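The Rulebook on the Clipboard: A Conversation with Yuzuki Ebihara

Posted 13 July 2021

When I got to the Bircombe building I was twenty minutes early and badly in need of coffee, and Yuzuki Ebihara handed me a mug before she had even asked my name. She then handed me a clipboard. "Read that while you drink," she told me, "and then ask me anything you like, but you can't go past the yellow tape until you've read it."

It was four pages, stapled, with a coffee ring on the second page that I want to be clear was not mine. The title was "House Rules for Demonstration Work," and under the title somebody had written in pen, "all of them, every time." Ebihara has been writing and rewriting these rules since she joined Humix, and if you have ever wondered what keeps a robot learning project in good order from one week to the next, a surprising amount of it is in those four pages.

Humix teaches robots to do household jobs: straightening cushions, putting things back on shelves, that kind of thing. The teaching is done by people, who carry a pair of hand-held grippers and do the job themselves, over and over, so that the recordings can be used for training later on. I had pictured something much more glamorous. Ebihara laughed at me for quite a while about that.

"It's housework," she said. "It's very careful housework. You tidy a sofa, and then you untidy it, and then you tidy it again, and you have to mean it every time."

I asked her where the rules came from, and she took the long way around to an answer, which suited me fine (she is a wonderful talker and the coffee was good). Her first job out of school was in a testing lab, where she checked kitchen scales. She loved it. She loved that there was a procedure, and that two people who had never met could follow it and get the same number. When she came over to robots she found a lot of clever people and not a lot of procedure, and for the first few months she mostly went around with a notebook asking everyone how they did things.

"And I got a different answer from every single person! One would start with the grippers closed, another would start with them open. One would reset the room after each go, another would do it whenever it started to bother them. They were all good at it. But you put those recordings together and you have a mess, and then some poor engineer spends April trying to work out why the robot hesitates."

So rule one, which she can recite with her eyes shut, is that every demonstration begins and ends with the fingers open and clear of the furniture. Rule two is that you look at the thing before you reach for it. Rule three is that the floor where you are going to walk is checked before you start, cables included, and she is stern about that one. She tripped over a cable herself in her second week, and still has the scar on her elbow, and showed it to me.
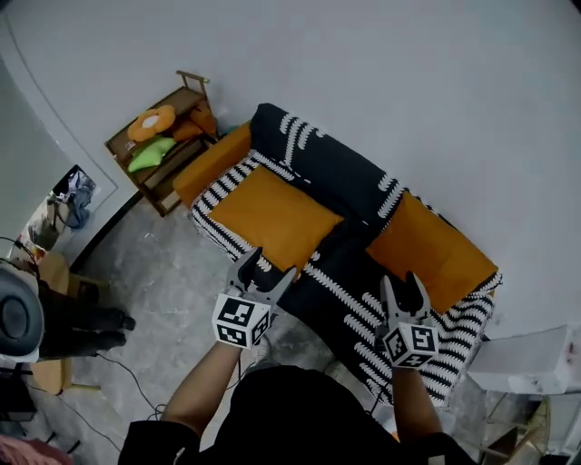

Kravchuk, who came over to refill the mugs while we were on the subject of cables, remarked that the floor rule was all very well but that the rule people really struggle with is the one about speed, and that new starters always go too fast because they feel silly going slowly. Ebihara agreed so heartily that she put her mug down.

"Yes! Yes, that's the one. You feel ridiculous. You're a grown adult and you're nudging a cushion as if it might wake up. But a cushion is soft, it moves when you push on it, and if you grab at it the way you would at home, the recording is no use to anybody. I tell people to work at the speed you would use if a baby were asleep on the other end of the sofa."

The speed rule has been through more drafts than any of the others. In the first version it was a number, and people hated it, and spent their time thinking about the number instead of the cushion. In the second version it just said "slowly," and it meant something different to everyone who read it. The current wording asks you to be able to stop at any point without the fingers pushing on into whatever is in front of them, and there is a little practice exercise to go with it, using a paper bag.

The markers have a rule too. The grippers carry cubes printed with black-and-white squares, which the software uses to work out where each hand is, and the clipboard says they are to be wiped before every session with a dry cloth and never picked at. "People pick at them," Ebihara said darkly. "They're waiting for something, and they pick at the corners. I've done it myself." A cube with a lifted corner gets replaced that day, and the recordings made with it get a second look before they go anywhere.

I wanted to know what happens when somebody breaks a rule, because in my experience that is where you find out what a rulebook is really for. She thought about it for a bit. What happens, she said, is that you say so. There is a column on the session sheet for it, and you write down what went wrong in your own words, and the recording is set aside. It isn't deleted. Last season the team made 3,041 recordings and set aside 82 of them, and she told me she would have been worried by a smaller number.

"If the column is empty, I don't think everyone was perfect. I think somebody was frightened to write in it. So I write in it a lot. I'm always in there. 'Yuzuki bumped the shelf.' 'Yuzuki forgot rule two.' It helps people, I think, to see the boss in there."

The other half of the rules is about people, and she was keen that I shouldn't leave it out. There is always a second person on the floor during a demonstration, and that person has only one job, to watch and to call a stop. Anyone at all may call a stop, visitors included, and you don't have to explain yourself until afterward. Nobody holds the grippers for more than 400 seconds without setting them down. I asked why 400 and she admitted, a little sheepishly, that it was how long her own wrists lasted on the day they tried it out, and that it has held up well enough that she has never changed it.

There is also a page about other people's homes, for when the work eventually moves out of the building. It covers asking before you open a cupboard, putting things back where you found them, and what to do about family photographs, which is to turn them around before you start and turn them back when you are done. Melero, the furniture shop down the street, let the team rehearse that page in its showroom one evening after closing. They learned that the rules said nothing at all about shoes. They do now.

Before I left I asked whether she thought there ought to be one set of rules for everybody doing this sort of work, a proper standard, and she pulled a face that was half a smile. She would love one. She would read every draft. But she would want it written by people who had stood on a concrete floor all afternoon with their arms out in front of them, and she would want it short enough to fit on a clipboard.

"Four pages," she said. "I could live with five if they let me keep the paper bag."

She walked me out past the yellow tape, and took the clipboard back at the door, and made a note on it with the pen from behind her ear. I had asked her, on the way, what a visitor should do with an empty mug, and there wasn't a rule for it yet.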